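In defence of the folded polo shirt

My mother-in-law rolls her clothes. So does my sister, so does half of Jukstead by the sound of it, and every few months somebody sends me another video of a woman turning a jumper into a sausage. I've tried it and I've given it a fair go. I'm back to folding, and I'd like to make the case for it, at least where polo shirts are concerned.

A T-shirt doesn't care what you do to it. Roll it, stuff it, sit on it, fine. A polo shirt is a different animal. It has a collar, which wants to lie down flat, and a row of buttons that leave little dents in anything pressed against them. Roll one up tight and a week later the collar has gone wavy like a slice of old ham. I wore one like that to Tarek Kassab's retirement lunch in March and spent the whole meal pressing it down with my thumb!

The trick, if you can call it that, is to use a table. I did my folding on the bed for years (doesn't everyone?) and the bed is hopeless, all dips and bounce. You get one sleeve straight and the other slides off towards the pillow. On a table the thing stays where you put it and you can smooth a crease out with the side of your hand. 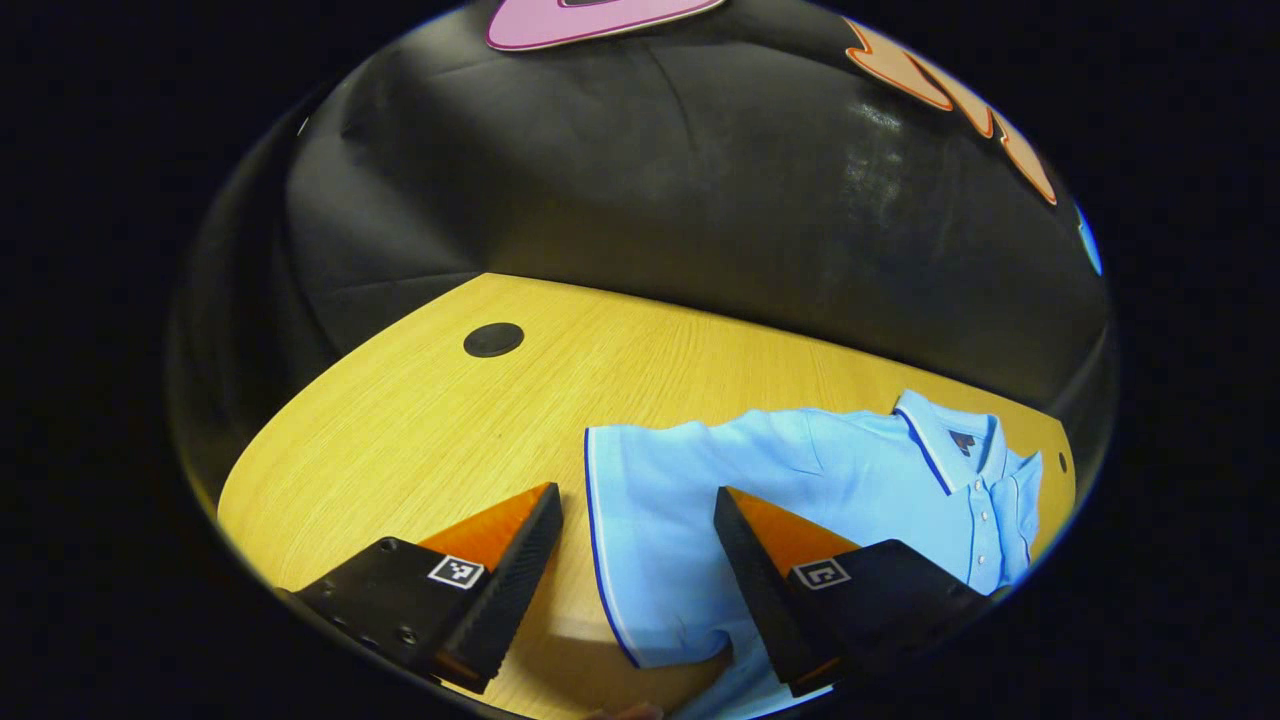
Pale blue polo with navy trim, laid out on the table with the collar toward the top right.

I do up the buttons first. Suha Hakim, who ran the dry cleaner's in Nelside when I was a Saturday girl there, wouldn't let us touch a shirt until it was buttoned, and I still hear her voice when I skip it. Then it goes face down, sides in, sleeves back on themselves, bottom up to meet the collar. Trim on the cuffs is a great help, by the way. If the stripe is straight, so is your sleeve.

People tell me rolling saves room, and in a suitcase I'll give them that. But I don't live in a suitcase. I live in a house with a chest of drawers, and I want to open the top one and see 7 collars in a row, all facing me, and pull out the blue one without the rest coming with it.

My husband's polos still go in rolled, mind you. He does his own, and he's very happy with them.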